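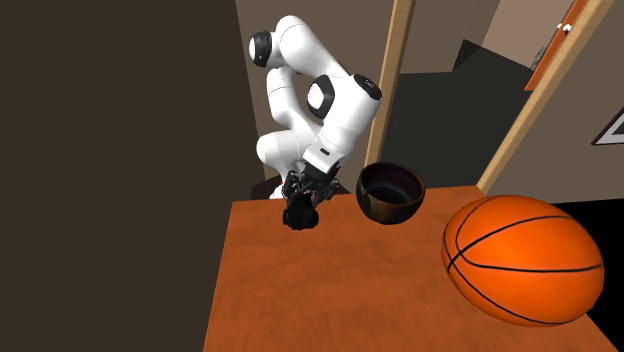 The Lodger at Vosholm is a British-Finnish drama film directed by Valtteri Harju from a screenplay by Manju Khurana. It concerns a retired piano tuner who lets out his spare room for the winter and spends the rest of the film regretting it in near silence. The film was little seen on release and has since been described as a cult favourite, a term which in this case covers a fairly small cult.

Plot

Heinonen, a widower, lives alone in a tall house in the harbour town of Vosholm. In December he places a card in the bakery window offering a room to a quiet person. The card is answered by Callance, a travelling salesman of barometers, who is quiet to a degree Heinonen had not foreseen. The two men share meals, a bathroom and eventually a coat. Small objects move from one floor to another. Heinonen begins to suspect that he is being replaced, and then that he would not much mind.

The final act takes place during a power cut. Viewers disagree about which of the men leaves the house in the morning, and the coat does not help.

Production

Khurana wrote the first draft as a radio play, and several scenes still consist of people listening to doors. Harju read it on a delayed ferry and asked for the rights before reaching port, though he later admitted that he had skipped the middle. His main change was to remove most of the dialogue. Khurana's main change, in the following draft, was to put some of it back.

The film was shot in 30 days in the former customs house at Zotlow, which stood in for Vosholm. The staircase was too narrow for the camera crew and the actors to use at once, so many of the stair scenes are played to a fixed camera on the landing. Critics have written at length about the cold detachment of these shots. Harju has said that he would have preferred to move.

The score, for solo piano, was recorded on an instrument left slightly out of tune. A good part of the budget went on getting it exactly wrong.

Release and reception

The original distributor opened the film in 3 cinemas, one of which was closed for repairs for part of the run. Early reviews were respectful and short. Several praised the lighting, and one praised the soup. Audiences were divided between those who found the pace hypnotic and those who had gone home.

Its reputation improved through late-night television, where it was often shown in the wrong aspect ratio and with 3 minutes missing from the power cut. Some admirers still prefer this version — it is certainly darker.

Home media

A restored edition was released on Blu-ray in July 2023, in a numbered run of 700 copies. It returns the missing minutes and includes a 60-page booklet with an essay by Khurana, storyboards for the staircase scenes and a recipe for the soup. Harju and Khurana share the commentary track, on which they fall out over the ending during the opening titles and do not return to the subject.

The restoration also corrects a spelling mistake on the card in the bakery window. A second pressing put the mistake back following complaints.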